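Rivgate Forum > Home and Garden > Window cleaning with vinegar?

Prikska
Saturday, August 11, 2018
Hello all. I wish to clean my windows without the blue spray, because the smell gives me a headache. How much vinegar do you put in the water? 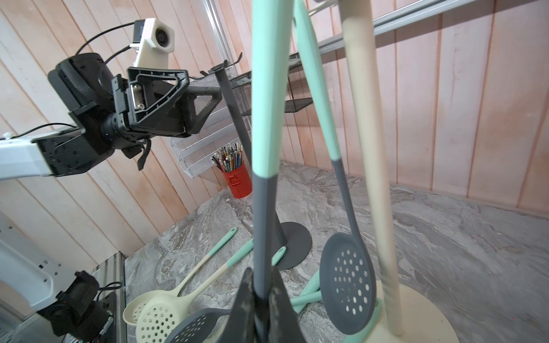

Re: Window cleaning with vinegar?
pyo52
One cup in half a bucket of warm water. Dry with an old cotton cloth. I have done it so for 22 years.

Re: Window cleaning with vinegar?
Jernetti
I must disagree a little. Vinegar is not good for the rubber seals if you use it every week. A drop of washing-up liquid is enough, and then a rubber blade.

Re: Window cleaning with vinegar?
pyo52
My seals are from 89 and they are still soft.

Re: Window cleaning with vinegar?
Prikska
Thank you both. I will try the washing-up liquid on the kitchen side first. Must the blade be wide? My panes are 32 cm.

Re: Window cleaning with vinegar?
Jernetti
Take one of 25 cm and wipe it after each stroke.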